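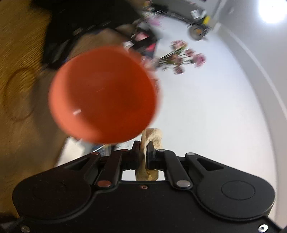
Figure 1. Hand-held gripper with paired linkage arms and ribbed finger pads.

Filed under: Community Recreation – Dance and Movement – Original Research

3.2 Setting and participants

Attendance was recorded at two drop-in dance programs in Brustuvville over one season, beginning in November. The first program, Fideo, meets in a parish hall and is led by a paid instructor who demonstrates each sequence from a low stage. The second, Basau, meets in the gymnasium of the Menzies recreation center and has no instructor. Music is played from a fixed list, and people move as they like until the list ends. Both programs charge the same fee at the door, and neither asks for registration in advance. This made them suitable for comparison, as a person who stopped attending lost no money by doing so.

All adults who came to either program during the first 3 weeks were invited to take part. A total of 170 agreed and completed the intake form. Those who reported a current injury that limited walking were kept in the attendance count but left out of the exertion measures. Participants were free to switch between programs, and a small group did. They were assigned for analysis to the program they attended first. Other ways of handling this group were considered, and the choice is taken up again in Section 5.

3.3 Measures

Attendance was taken from a sign-in sheet at each door. Exertion was self-rated at the end of the session on a scale running from "no effort" to "as hard as I could go." Self-consciousness was measured with a short set of statements adapted from earlier work by Kenneth Guthrie on beginners in group exercise. Two statements that referred to mirrors were dropped, as neither hall has them. The remaining items asked whether the person had felt watched, had compared their movement with that of others, or had held back from a movement they wanted to try.

Enjoyment was measured with a single item. Single-item measures are less reliable than longer scales, but pilot sessions showed that people leaving a late class would not fill in a second page. Forms completed after 10 p.m. in the pilot were often blank past the first few lines.

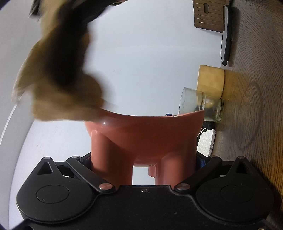

The sessions also differed in lighting, and this could not be fully controlled. Fideo uses the normal ceiling lights of the hall. Basau turns off the main lights and leaves on the exit signs and one lamp near the sound system. Any difference in self-consciousness between the programs may therefore reflect the absence of an instructor, the lower light, or both. To separate the two in part, Basau agreed to hold 2 sessions with the main lights on. These are reported separately and are not pooled with the rest.

3.4 Analysis

The main outcome was whether a participant was still attending in week 12. Participants were counted as attending if they had signed in at least once during that week or the one before it. Age, prior dance experience and travel time to the hall were entered as covariates. Travel time was included after the intake forms showed that people at Basau tended to live closer to the venue – a difference that could by itself favor continued attendance.

Missing exertion ratings were not filled in. Where a participant had rated fewer than half of the sessions attended, that person's mean rating was treated as missing and the case was dropped from the exertion model only. Models were fitted first for each program alone and then for the combined sample, with program entered as a term. Results for the combined sample are given in Section 4.1.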